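Home Projects Checklists Suppliers Contact

Gripper comparison, PC teardown cell: pre-run inspection with comments
Site: Dasavthorpe workshop. Month: February. Filled in by Irja Heinonen, second reader Ilari Hyvönen.

Grippers under comparison: the Draltadden two-finger and the Sornham parallel. The Honkanen controller stays the same for both, mostly so we have one thing left to blame at the end.

1. E-stop within reach of the operator's chair. PASS
Comment: Within reach of my arm. Ilari's arm is shorter, so he gets the closer chair.

2. Tower unplugged, side panel off, lying flat, no loose screws in the case. PASS

3. Both arms at home pose and clear of each other. PASS, with grumbling
Comment: Clearance is fine at home. It gets cosy over the power supply, and I'd like a software fence there before anyone turns the speed up.

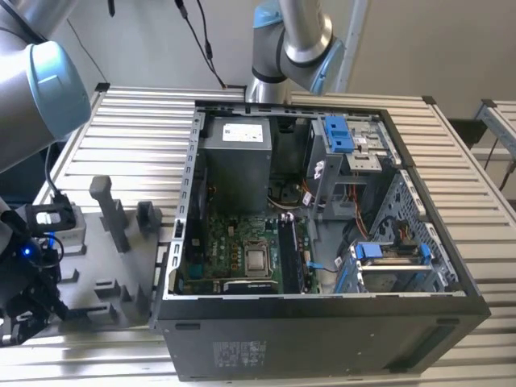
Photo: Irja Heinonen, Dasavthorpe

4. Speed limit set to 20 per cent for the first pass. PASS
Comment: It was at 9 when I came in. Somebody had a very patient afternoon.

5. Wrist cables secured with slack at full rotation. RECHECK
Comment: Run the wrist through its whole range, both directions, and watch the cable, not the screen. The Sornham's lead is the stiffer of the two and sulks past the halfway mark.

6. Finger screws torqued and paint-marked. PASS on the Draltadden, NOT DONE on the Sornham
Comment: The paint pen has dried out. I've ordered a new one and written my name on it in advance. 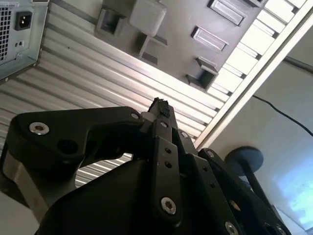
Torque check is to be repeated after every 400 cycles. We stopped at 251 last time for lunch, and the count carries over. Lunch does not reset the counter, whatever the logbook says.

7. Wrist camera focus and exposure. PASS, barely
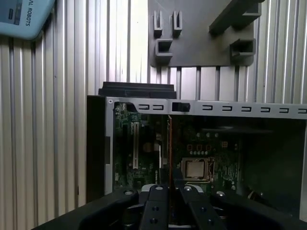
Exposure is the thing I'd change first on this cell. Auto mode keeps hunting whenever the arm tilts, and we've both lost time to it. The ribbed metal behind the case throws back bright stripes while one side of the interior goes dark, so lock the exposure on the motherboard and leave the background to look after itself. Ilari favours a matte cloth over the metal. He is welcome to bring one.

8. Grip force set for thin parts. PASS at the low setting
Comment: Start low and work up. Boards are cheap, but sweeping up bits of them is dull.

9. Placement fixture bolted down, holders empty before start. RECHECK

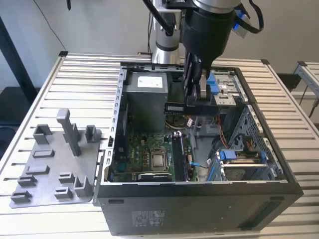 Part orientation at hand-off still isn't written into the procedure, and it should be before we score either gripper. The holders don't forgive a crooked approach. With the memory stick held horizontally in the fingers, as it is beside the power supply, the wrist needs a defined turn before it goes anywhere near an upright slot. Add the angle to the sheet for each gripper separately.

10. Logging on, clock matches the controller. FAIL
Comment: Honkanen unit is ahead of the laptop. Fix before the first scored run.

Cleared for slow runs only. Items 5, 6, 9 and 10 to be signed again by Ilari, in ink, legibly.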